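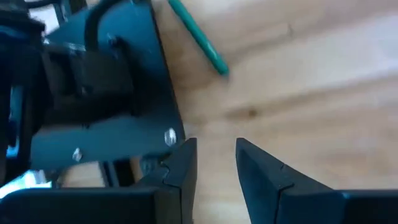
1/6 I moved to Skumholm in January and I started learning the language by writing letters by hand. I am not a teacher, I only share what I do. My first rule is about color: every noun gets the color of its gender. Green is for neuter words, and a saturated teal-green like the one near the top of the photo is my favorite, as I can still see it well under my desk lamp at 6 in the morning.

2/6 Why by hand? When I type, the computer corrects me and I learn nothing. When I write on paper, the mistake stays there and looks at me. My first letter to the housing office had 423 words, and I believe the endings were wrong in half of them. They answered very politely and in English, which hurt a little.

3/6 The second rule is to write the letter two times. The first time it is ugly, with colors and arrows. Then I sleep. The next day I write it clean, in one color, without looking at the first version. Where I stop and think too long, I put a small dot in the margin. The dots show me what to study that week. Pink is for the verbs and orange-red is for words I have borrowed wrongly from my own language (there are many).
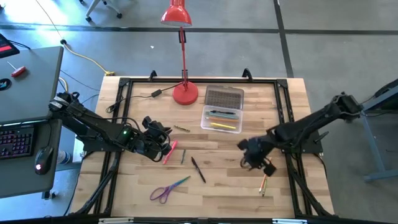

4/6 Paper. I use the plain pads from Dalier, the ones without lines. Lines make my letters too big, I don't know why. Makville has a thicker one but the glue at the top is weak and the pages fall out in my bag.

5/6 Some people asked me if 3000 words is enough for daily life. For the shop and the bus, yes. For the dentist, no. I had to draw my tooth.

6/6 Next I will try to write to the local newspaper in Shehu, where my aunt lives, about the ferry times. If they print it I will post it here, with the dots. Please correct me if you see an error, also in this thread.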